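Gusix的新专辑：把唱歌的人往后挪

Gusix来自Zarkville，一支做了几年器乐摇滚的乐队，去年开始有了人声。新专辑《Mansour》七月发行，共11首歌，总长40分钟。

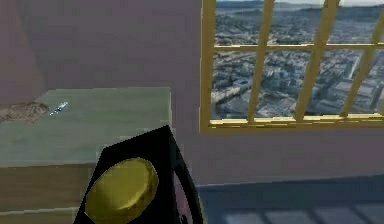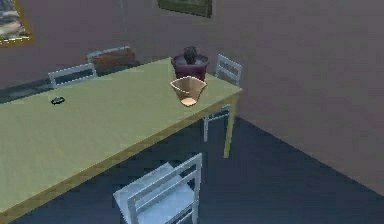 第2期 音乐

第一次听《Mansour》，多半会觉得人声混得太小。开场曲《渡口》前奏走了将近一半，主唱才开口，声音压在吉他后面，歌词要凑近音箱才听得清。乐队说混音时试过把人声推上来，推了三版，最后又退回原样。他们习惯了没有人声的写法，旋律都在吉他和键盘上，唱的部分更像多出来的一件乐器。

这样做有得有失。《渡口》和第四首《盐仓》受益最多，两把吉他一左一右，互相接句子，人声落在中间的空当里，很舒服。到了《旧站牌》就有些吃力，这首歌的词写得最完整，讲一个人回到老街区找从前的唱片店，听的人却只抓得住几个词。内页印了全部歌词，建议对着看。

专辑由本地小厂牌Ruluser出版。录音在一间旧排练室里完成，鼓和贝斯同期录，吉他后补。鼓声留了不少房间里的回响，军鼓偏闷，底鼓很干净。《夜班车》结尾有一段鼓的独奏，能听见鼓手换鼓棒时碰到镲片，乐队没有剪掉。

上一张专辑《浅滩》全是器乐，曲子动辄八九分钟，铺垫长，高潮来得晚。新专辑里最长的一首也不到六分钟，段落清楚，副歌会回来。老乐迷对此意见不一，演出后的留言里，有人嫌太像流行歌，也有人说终于能跟着哼了。我偏向后者。《盐仓》的副歌只有两句，听过两遍就记住了。

后半张稍弱。第八首和第九首速度接近，调性也一样，连着放很容易听成一首。《灰鸽》用了一段合成器琶音，音色有点旧，和前后都不太搭。收尾的同名曲把局面拉了回来，木吉他起头，其他乐器一件一件加进来，结束得很突然，最后一个和弦没有等它散掉。

黑胶首版压制1,412张，A面到《夜班车》为止，B面从《旧站牌》开始，曲序和数字版略有不同。我两种都听了，黑胶的顺序更好，速度接近的那两首被隔开了。

巡演从Zarkville开始，晚上八点开场，新专辑会从头演到尾，返场留给《浅滩》里的老曲子。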